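Kitchen > Storage > How I clean and re-home my clear plastic bins

How to get clear plastic containers clear again (and keep the lids on them)

I own too many see-through containers. They started in the pantry, then crept into the craft closet, and last July I found one under the bathroom sink that I don't remember buying. The whole point of clear plastic is that you can see your rice or your buttons through it, and after a year of flour dust and sticky fingers you really can't. So every few months I haul the lot of them to the table and do a big clean, and I love it way more than I should!

You'll need dish soap, baking soda, white vinegar, a soft sponge, an old toothbrush and two dry dish towels. Please skip the scratchy green side of the sponge. I ruined a perfectly nice Sallo bin that way and it's been cloudy ever since.

Step 1. Empty everything and take off whatever comes off. Lids, clips, dividers, those little silicone seals. Put the small parts in a bowl so they don't go down the drain (ask me how I know).

Step 2. Fill the sink with warm water, not hot, and a good squirt of soap. Let the bins sit for up to 4 hours if they held anything oily. Mine had granola in it, so it got the full soak.

Step 3. Mix baking soda with a little water until it's like toothpaste and rub it on with your fingers, going around and around. Spend extra time on the rounded corners, where the plastic bends and the grime likes to hide. Any little dimples molded into the base get the toothbrush.

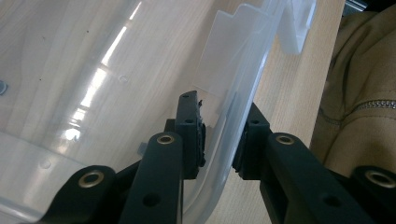
Big clear container on the table, wood grain showing right through the base.

Step 4. Rinse, then wipe the inside with half vinegar and half water. This takes off the chalky film you get if your water is hard like mine. Rinse again or your crackers will taste like salad.

Step 5. Dry with one towel, polish with the other, and then hold the bin up to a window and tilt it. Streaks show up right away next to the reflection. I go back over those with a dry corner of the towel.

Step 6. Check the flaps and tabs before you put the lid back on. Thin plastic goes white where it's been bent a lot, and once a hinge cracks I move that bin to the garage for paintbrushes. My old Skestitz set has lost two lids this way, and the Horo ones are holding up fine so far.

Leave the lids off overnight before you fill anything. Then label the short side, so you can read it when the bins are pushed back on the shelf.

3 comments

pantrymouse: Does the vinegar bother the silicone seals? Mine went kind of gummy.

Reply from the author: I wash the seals in plain soapy water and leave them out of the vinegar, just to be safe!

tealkettle22: Tried the baking soda on my Buthelezi cereal keeper and the corners came out great. The bottom is still a little hazy but I think those are scratches.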